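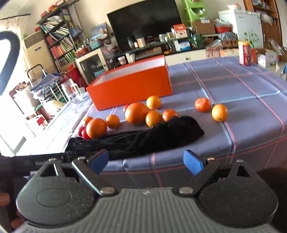
Waxed and unwaxed citrus lose water at different rates, and the peel shows it before the flesh does. Yuxi Qian, a postharvest technician at the Parngate packing house, weighed 294 tangerines over 16 days last November to measure the gap. Half were coated; half went into storage with only a rinse.

The uncoated fruit lost weight faster – the steepest drop came in the first 4 days, before room humidity was corrected. Stem-end wrinkling followed. Small fruit fared worst, having more skin for their weight.

Coating has a cost. A heavy layer slows gas exchange, and off-flavors can build up inside sound-looking fruit. Qian now applies a thinner coat and stores the Varkach lots separately.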